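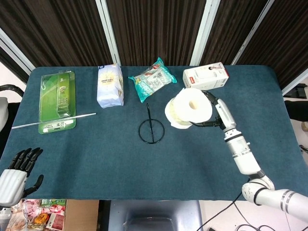

A white paper bag with a sun-like logo, a snack bag, and other small things on the table.

The notebook of small purchases

September 13, 2021

In January I bought a notebook with a gray cover and decided to write in it every small thing I pay for. I did not mean the rent or the electricity, which come by themselves and are the same each month. I meant the things that pass through the hand: a coffee, a roll of tape, a bus ticket to Skillow, a card for a birthday I remembered too late.

In my first language there is a word for this kind of money. It means something like "crumb money." I have looked for the English word and the best I found is "pocket change," but that is the coins themselves, and the crumb money is more the habit of spending them. My grandmother used the word when she wanted to complain about my grandfather. He went out for bread and came home with bread, a newspaper, two screws and a comb. She would put everything in a line and say the price of each aloud. The comb was always the worst, I think, since he had very little hair.

My rules were simple. I write the thing, the price and the place. I write it the same day. I do not write if it was a good idea or a bad one. The last rule I broke already in the second week, when I wrote "unnecessary" next to an umbrella, and the next morning it rained so strongly in Drindcombe that I had to cross the word out.

Yesterday evening I made tea and added it all together for the first time. There are 296 lines. The sum is 3318 dollars. I did the addition twice and got the same result, so I have to believe it. Before I started I would have guessed 1000, and I would have said this with great confidence to anybody who asked me.

I was a little ashamed and then I was curious, and I started to read the notebook from the beginning, the way one reads an old diary. It is a strange diary. It has no feelings in it, only objects, but I could remember most of the days very well. "Stamps, soup" is the day I had to mail my residence papers and the line was so long that I ate standing up in the doorway of the shop next to the post office. "Bus, bus, plum cake" is the Saturday market in Grornumthorpe — I should say the market, it has moved to another day since then and I am still annoyed about it. "Thread, blue" was for a coat that I have not repaired yet. The thread is in the drawer and the coat is on the hook, they have not met.

The largest part is food, as I expected. It is not the big weekly shopping, which I did not count. It is the food which I buy when I am already on the way home and there is food at home. Most of these lines say Moges, the small grocery at the end of my street. It is open late and the light inside is warm and yellow, and when I lived here the first winter and knew no one, I went in almost every evening for one thing. One onion. One box of tea. I learned a good part of my English there, the part with "Do you need a bag?" and "It's supposed to clear up tomorrow." For a long time I thought the weather sentence was a question, and I answered yes to it.

So when I look at the Moges lines I don't know how to judge them. Some of that money was for crackers and some of it was for hearing a voice say good evening. The notebook has only one column for both.

The second part is transportation, and here I was really surprised. The bus to Skillow costs not much, and I thought of it as nearly free. But I take it for small reasons. I go for the library, then I go again for the book I forgot to return. There is a monthly pass, I read about it at the stop last spring and decided it was too expensive for a person who almost never takes the bus. I bought one this morning.

The third part I call "repair of mistakes." A second charger, as the first was left in a hotel. A fee for a late form. New keys. My mother says that a person who is organized does not pay this tax, and she is right, but she also owns four pairs of reading glasses and can never find one.

I read some other blogs about saving money, and they all advise to make a limit. I tried it in the summer with 15 dollars a week. It worked for two weeks and made me very unpleasant. I stood in front of the peaches and argued with myself. In the third week I met a colleague after work and didn't want to sit down in the café, and I invented a headache, and then I walked home with no headache and no café. I did not like that. I wrote a zero in the notebook for that day and it is the only line which I would like to have back.

After this I returned to only writing down. It changes something by itself, slowly. I notice that if I am too lazy to write a thing, then usually I did not want it very much. The pen is in my left pocket now, and the coins are in the right one, and sometimes the hand goes first to the pen.

I will continue until the notebook is full. There are still many pages, and the paper is good — it doesn't let the ink go through. Next time I will also write the hour, as I suspect that most of the crackers happen after eight in the evening. If you keep such a notebook too, please write to me how you do it with cash, and what you do with the coins that you find later in a coat.

Contact | © 2021 Crumb Money | All rights reserved | Back to top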